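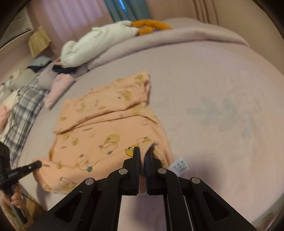 O zumbido de Maihi

Conto

Ao Serviço de Saúde de Avstead foi comunicada, em outubro, a existência de um zumbido nos ouvidos entre os moradores da localidade de Maihi. A comunicação chegou pela via habitual, em impresso próprio, assinada pela enfermeira do posto local, e foi arquivada na pasta das queixas sazonais, entre as alergias e as frieiras. Ali teria permanecido se a mesma enfermeira não tivesse remetido, pouco depois, um segundo impresso, com uma única linha preenchida: "É a mesma nota em todos."

Nos termos do regulamento, uma queixa repetida obriga a visita. Coube-me essa visita, na qualidade de inspetor auxiliar, e é dela que presto conta no presente relato, que não segue o modelo em vigor e que, por esse motivo, não será aceite pelo Serviço.

Da deslocação

Maihi fica no fim de uma estrada que sobe durante 8 quilómetros e depois desiste. O autocarro deixou-me junto ao lavadouro às nove da manhã. A enfermeira esperava-me com a bata vestida por cima do casaco e conduziu-me ao posto, onde já se encontravam sentados vários utentes, todos com a cabeça ligeiramente inclinada para o mesmo lado.

Procedi ao exame conforme as instruções. Observei o canal auditivo de cada um, registei a tensão arterial, perguntei por quedas, febres, medicamentos e ruído no trabalho. Não encontrei cera em excesso nem sinal de infeção. Um pastor informou que dormia bem. Uma costureira informou que dormia melhor do que antes, e pediu que isso não constasse, receando que lhe tirassem o zumbido.

A pedido meu, cada utente trauteou o som que ouvia. A enfermeira fechou a porta para que os de fora não influenciassem os de dentro. O resultado foi o que ela escrevera no impresso. O sineiro reformado, que em tempos tivera ouvido de músico, situou a nota entre o lá e o si bemol, e acrescentou que o sino da capela, fundido havia muitos anos para pagar o telhado, dava exatamente aquela.

Consignei a declaração a título informativo.

Do tratamento

O Serviço dispunha, para casos de zumbido persistente, das gotas Dritimex, a aplicar ao deitar durante cinco noites. Entreguei os frascos contra assinatura e instalei-me no quarto por cima da mercearia, à espera dos resultados. Na primeira noite choveu. Na segunda, ouvi os cães. Na terceira, não ouvi nada, e dei por mim sentado na cama, com o candeeiro aceso, a prestar atenção a esse nada com um zelo que o regulamento não exige.

Findo o prazo, os utentes regressaram ao posto. Os frascos vinham cheios. Nenhum fora aberto, à exceção do da costureira, que usara o conteúdo para soltar o fecho de uma arca e o recomendava vivamente para esse fim.

Perguntei, com a formalidade devida, se compreendiam que a recusa do tratamento teria de ser comunicada a Avstead. Compreendiam. O pastor perguntou, por sua vez, se em Avstead havia sino. Respondi que havia uma sirene, ao meio-dia, para a troca de turnos.

- Pois - disse ele, e não insistiu.

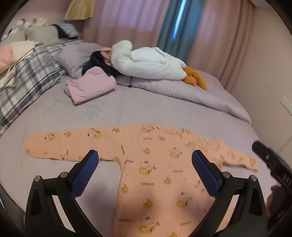

Do parecer de Irnwood

Remeti os registos ao Hospital de Irnwood, que mantém a única consulta de audição da região. O parecer chegou por correio interno e ocupava meia página. Considerava a hipótese de sugestão coletiva, recomendava a repetição do exame em sala isolada e lembrava que um som ouvido apenas por quem o ouve não pode ser medido por terceiros. No verso, a lápis e noutra letra, alguém perguntava se a nota vinha mais forte ao fim da tarde.

Dirigi-me à enfermeira com a pergunta. Ela pousou a chaleira e olhou para o relógio da parede, que marcava seis menos 25.

- Falta um bocadinho - disse.

Saímos para o adro. Os moradores iam chegando sem pressa, alguns ainda com as ferramentas na mão, e ficavam de pé diante da capela, de onde pendia uma corda que já não prendia nada. O sineiro reformado segurou-a. Puxou-a uma vez, com o corpo todo, como se o peso lá estivesse, e as pessoas fecharam os olhos.

Cumpre-me declarar que não ouvi coisa alguma. Ouvi o vento na telha e uma porta ao longe. Declaro também que a enfermeira chorava, que me deu o braço para não escorregar na pedra e que, durante o tempo em que ali estivemos, ninguém tossiu.

Das conclusões propostas

Regressei a Avstead no autocarro da manhã seguinte. Redigi o relatório no modelo próprio, propondo o arquivamento por ausência de dano, e devolvi ao armazém os frascos de Dritimex, menos um, cuja falta justifiquei por escrito. A proposta foi deferida. A pasta de Maihi voltou ao seu lugar, entre as alergias e as frieiras.

No inverno, fui convocado para o exame periódico dos funcionários. A médica perguntou-me por quedas, febres, medicamentos e ruído no trabalho. Perguntou-me se dormia bem. Observou-me o ouvido esquerdo e depois, mais demoradamente, o direito, e quis saber por que razão eu inclinava a cabeça.

Eram quase seis da tarde. Pedi-lhe, com a formalidade devida, que aguardasse um momento.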